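Informe de avance, mayo
Programa de prevención de robos en comercios y cocinas comunitarias, zona Flalov

Hola a todos. Como me pidieron algo más suelto que la plantilla de siempre, les cuento cómo vamos. Ya tenemos 34 locales adheridos a la red de avisos, y entre todos mandaron 186 alertas (¡casi nada, comparado con el silencio del invierno!). La mayoría son cosas chicas: puertas forzadas, mochilas que desaparecen, alguien probando picaportes a la madrugada. De esas alertas, 17 terminaron en denuncia formal en la comisaría de Lecomte, que sigue siendo poco para mi gusto, pero hay que entender que hacer una denuncia lleva media mañana y el comerciante tiene que bajar la persiana.
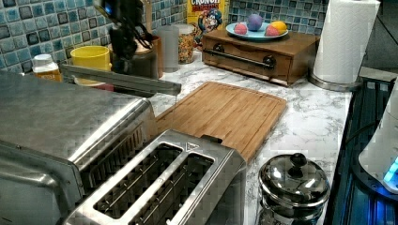
Desde la panadería de la esquina de Silik nos contestaron que a ellos la alerta les llega bien, pero que el patrullero tardó cuarenta minutos la última vez y que así no tiene gracia avisar. Tienen razón y lo anoté tal cual. Lo llevé a la reunión del jueves con la comisaría y quedaron en pasarnos los tiempos de respuesta por turno. Todavía no los tengo, así que por ahora no puedo decirles si fue una mala noche o si es lo habitual.

Lo que mejor anda es el grabado de herramientas y electrodomésticos. Llevamos 548 objetos marcados y cargados en el registro Grukolon, con número de serie cuando lo hay. Las cocinas comunitarias se engancharon muchísimo con esto, más que los comercios, y ya me piden fecha para una segunda ronda.
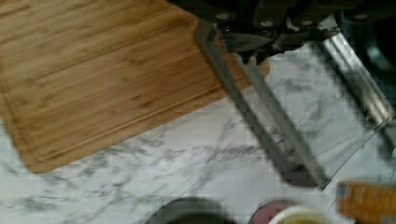 Tabla de bambú sobre encimera de mármol blanco.

Lo que viene flojo: las luces del pasaje. El proveedor nos cambió el presupuesto dos veces y preferí no firmar. Si les parece, paso esa partida al mes que viene y mientras tanto pido otra cotización. También me quedó pendiente la charla sobre estafas telefónicas, que suspendimos por la lluvia (vinieron cuatro vecinos, mojadísimos, y les convidé un café).

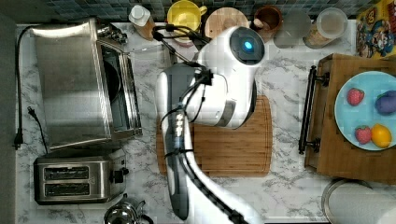 Última modificación de esta página: jueves, 18:40

De plata estamos bien, no hay desvíos salvo el de las luces. Necesito de ustedes dos cosas: el visto bueno para mover esa partida y una respuesta sobre el segundo grabador, porque con uno solo las jornadas se hacen eternas. La planilla con las alertas por cuadra va aparte, apenas termine de limpiar las repetidas.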